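Writing a house standard for shelf picking

The published safety standards cover a good deal of what we do at Ernex, but they stop short of the small stuff: what goes on a shelf, who may move it, and what state the hand should be in before anyone walks up to it. For most of last year each of us had private habits. In October we wrote them down, and the result is now on its second revision. These are my notes on the parts that changed.

Scope first. The document applies to domestic shelf work with one arm and a multi-fingered hand, at the Unley bench and the Kemeys bench. It doesn't replace the risk assessment, and clause 2 says so. The first draft left that out, and a new starter quite reasonably took the house rules as the whole of the law.

Object sets. Every set has a written list, and the list is fixed for the length of a run. We cap a set at 28 items. Soft, rigid and clear objects must all be present, and a set with only boxes in it gets sent back. Substitutions are allowed between runs and must be logged by the person who makes them. "Similar mug" is not an acceptable entry. Height, handle type and weight are the minimum.

Mass. The upper limit for any single item is 700 g, weighed as placed. Bottles are weighed with whatever is in them. I argued for a lower limit on the top shelf and lost, so the figure is the same at all levels until someone produces data.

Open-hand rule. The hand is to be opened fully, fingers spread, before each reach and again after each release. It costs a little time per cycle. In return, a finger that is lagging shows up in free air and not in the middle of a grasp next to a plant pot. 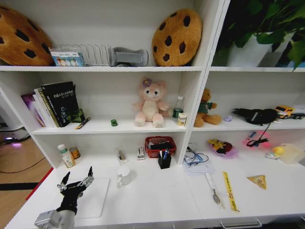
House Rules for Shelf Work, Issue 2, p. 19

Clutter level on the Issue 2 page is what we class as C: toys, books, stationery and kitchen items sharing shelves, with soft toys next to rigid ones. Levels A and B have fewer neighbours per object. A result quoted without its level is no use for comparison, and reports now get returned for that alone.

Sharp items. The wording in Issue 1 was "avoid blades where possible", which meant nothing. A knife may now be in the set only as a distractor, on the desk surface, and never as a target. The handle and blade must be different colours so that a person tidying up can tell at a glance which end is which. I would have preferred a flat ban.

Cables. The clause says no loose cable within the reach envelope unless it is listed as part of the set. Compliance is patchy. A black cable hanging off the middle shelf is an object as far as a finger is concerned, and it should either have a line on the list or be clipped back. Same for leads on the floor, which come under the walkway clause. I have asked for both to be checked at the start of each run.

Overhang. Rigid items must sit wholly on the shelf. Leaves are exempt, after a long discussion. Plants are marked as no-contact, and a touch counts as a fault even if the grasp succeeds.

Still open for Issue 3: how to treat items that emit light, and whether spectacles on top of paper count as one object or two. Jorcombe uses one, on the grounds that the stack moves together. We use two. Until that is settled, counts from the two sites should not be pooled.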